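4.2 Who pays for the favours?

I went to Vastville expecting to talk about cake, and I came home with a notebook full of wedding favours. People there really care about them! Of the 241 couples who filled in our form, 23 gave no favours at all, and the rest had plenty to say about sugared almonds (mostly that guests leave them behind on the table).

Edeltraud Oltmanns, who married in April, spent 800 euros on little jars of honey and told me she'd do it again tomorrow. Her mother paid - and her mother picked the honey too. I heard that sort of thing over and over, and it fits what Böttcher and Niazi found in Neltska, where whoever paid for the favours nearly always chose them. I'd add one wrinkle from my own interviews: 19 couples split the bill between both families, and those were the ones who argued longest over ribbon.

The older custom, a slice of fruit cake in a box, has nearly gone. Marlene Bauerfeind still posts hers to cousins who couldn't come, and I do wish more people would.

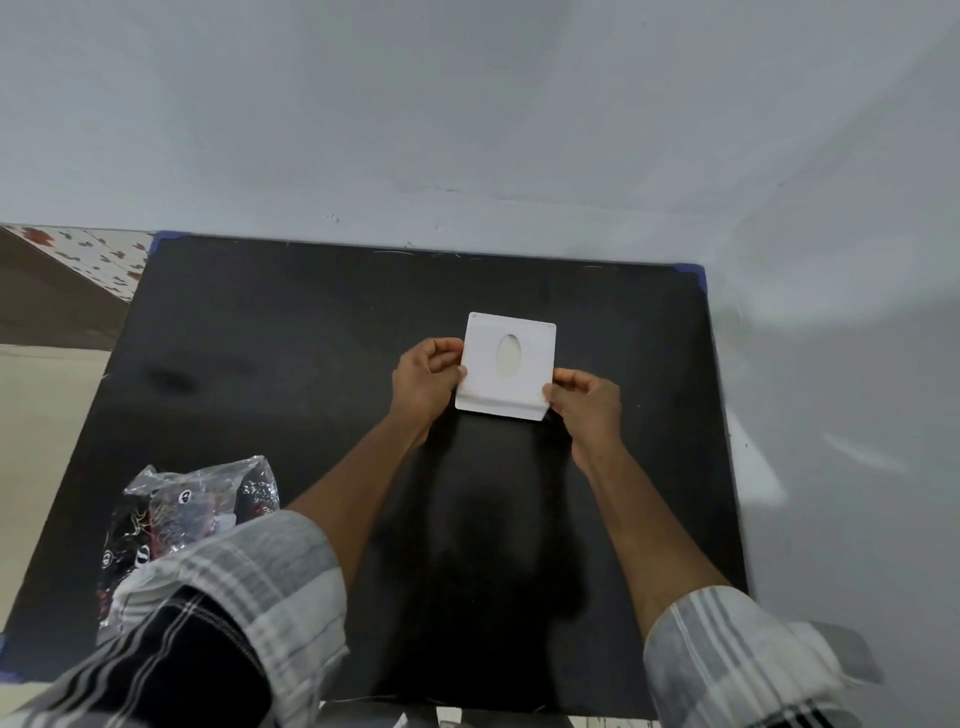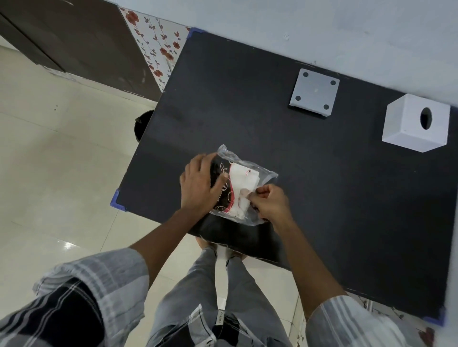
Figure 3. Hands holding a white plate with an oval hole (first picture) and a clear packet with a folded item inside (second picture).

Do couples who skip favours spend the money on something else?

Mostly on drink, going by what they wrote on the form, though a few put it towards a better band and one couple paid for a late bus home.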